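Startseite Notizen Archiv Über mich

Abgelegt unter: Robotik, Software, Gemecker

Der Planer ist nicht schuld (diesmal)

2019-01-04

Seit dem Sommer, genauer seit Juli, schiebe ich einen Beitrag über Palby vor mir her. Wer hier länger mitliest, kennt das Projekt: ein Bewegungsplaner für zweiarmige Roboter, quelloffen, hübsche Dokumentation, und auf der Startseite der Satz, man könne damit Aufgaben beschreiben und müsse keine Bahnen mehr programmieren. Solche Sätze lese ich, seit ich in dem Beruf bin. Meistens heißt das dann, dass man die Bahnen doch programmiert, nur eben in YAML.

Zwischen den Jahren hatte ich Zeit und schlechtes Wetter. Also habe ich Palby auf meinen Rechner gezogen, dazu die Küchenumgebung von Menberg, weil die beiden angeblich ohne Klebecode zusammenspielen. Der Klebecode hat mich dann zwei Abende gekostet. Das Problem waren die Koordinatensysteme. Menberg gibt die Lage eines Objekts bezogen auf die Arbeitsfläche aus, Palby erwartet sie bezogen auf die Basis des jeweiligen Arms, und beide nennen das Feld schlicht "pose". Wenn man es falsch macht, gibt es keine Fehlermeldung. Der linke Arm fährt dann sehr entschlossen an eine Stelle, an der nichts liegt, schließt den Greifer und meldet Erfolg.

Erfolg! Das ist überhaupt mein Lieblingsthema. Was zählt in der Standardkonfiguration als gegriffen? Greifer zu, Motorstrom über einer Schwelle, fertig. Ob etwas zwischen den Fingern steckt, wird nicht geprüft, und die Schwelle ist so niedrig gesetzt, dass schon die Reibung im simulierten Gelenk reicht. Ich habe das umgestellt auf eine Kontaktabfrage an beiden Fingern. Danach sah meine Erfolgsquote deutlich trauriger aus, aber wenigstens konnte ich ihr glauben.
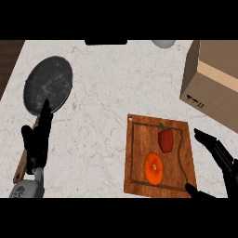
Mich interessiert an solchen Planern vor allem, was sie tun, wenn beide Arme gleichzeitig etwas zu tun haben. Einarmig kann das inzwischen jeder. Die Vorführungen im Netz umgehen die Frage gern, indem ein Arm wartet, bis der andere fertig ist, und das Ganze dann "koordiniert" heißt. Ich habe deshalb beide Griffe als eine gemeinsame Aufgabe formuliert: links die Pfanne am Holzgriff, rechts das Schneidebrett, und zwar mit Paprika und Orange darauf. Für den Planer liegt zwischen den beiden Armen reichlich freier Marmor, Kollisionen untereinander sind also kein Thema. Schwierig ist das Brett. Es ist flach, es bietet dem Greifer nur seine Kanten an, und die Orange ist nun einmal rund. Palby behandelt abgelegte Dinge in der Voreinstellung als fest mit der Unterlage verbunden. Damit wird jede Bahn gültig, auch eine, bei der das Brett auf halber Strecke schräg steht.

Man kann das abschalten. Der Schalter heißt "attach_children" und steht in der Dokumentation in einem Absatz über Anzeigeoptionen. Darauf muss man erst einmal kommen. Sobald er aus ist, werden Paprika und Orange eigene Körper, die Physik rechnet mit, und der Planer weiß davon leider gar nichts mehr. Er plant das Brett allein und überlässt den Rest dem Zufall. Eine Nebenbedingung für die Neigung lässt sich zwar angeben, nur hat sie bei mir die Rechenzeit von erträglich auf Kaffeepause verlängert. Einmal kamen 27 Sekunden heraus, für eine Bewegung, die selbst kürzer dauert. Auf meiner alten Kiste, zugegeben.

Was mir besser gefallen hat, als ich zugeben wollte: Bei der Pfanne hat das Verfahren vernünftige Griffe gefunden. Ich hatte erwartet, dass es stur den Schwerpunkt sucht und am Pfannenrand landet oder sonst irgendwo, wo ein echter Greifer abrutscht. Stattdessen kamen von den einigen 6 Kandidaten, die er mir pro Durchlauf anbot, die am Griff fast immer zuerst. Ich habe nachgesehen, woran das liegt, und prompt ein bisschen von der guten Laune verloren. In der Objektbibliothek von Menberg ist der Griff als bevorzugte Zone markiert. Von Hand. Das Verfahren hat also gefunden, was jemand vorher hineingeschrieben hat. Löscht man die Markierung, sind die Vorschläge so wirr wie bei allen anderen auch.

Damit wäre ich bei der Wahrnehmung, und da werde ich richtig misstrauisch. In der Simulation bekommt Palby die Objektlagen geschenkt, exakt und ohne Rauschen. Ich habe testweise den Schätzer von Leltden dazwischengehängt, der aus gerenderten Tiefenbildern arbeitet. Die Paprika mit ihrer unregelmäßigen Form ging erstaunlich gut. Bei der Orange sprang die Orientierung von Bild zu Bild, was bei einer Kugel zu erwarten ist und niemanden stören müsste, wenn der Planer nicht bei jeder Änderung neu losrechnen würde. Ich habe einen Filter davorgesetzt, der Drehungen bei symmetrischen Objekten ignoriert. So etwas gehört eigentlich in den Planer hinein. Einen Fehlerbericht habe ich geschrieben, Antwort steht aus.

Zum Benchmark noch ein Wort, weil mich bestimmt wieder jemand danach fragt. Die Bermúdez-Suite läuft mit Palby, die Zahlen sehen prima aus, und ich veröffentliche meine hier trotzdem nicht. Die Suite übernimmt nämlich die Erfolgsmeldung des Planers, also genau die, von der oben die Rede war. Wer so misst, misst den Motorstrom.

Nächster Schritt ist bei mir die Zeitparametrierung. Die beiden Arme bekommen zurzeit getrennte Geschwindigkeitsprofile und kommen entsprechend unterschiedlich an, obwohl ich die Aufgabe ausdrücklich als gemeinsame formuliert habe. Mein Patch dafür ist hässlich und funktioniert nur, wenn keiner der Arme unterwegs neu plant. Wenn er aufgeräumt ist, stelle ich ihn zu den anderen ins Archiv.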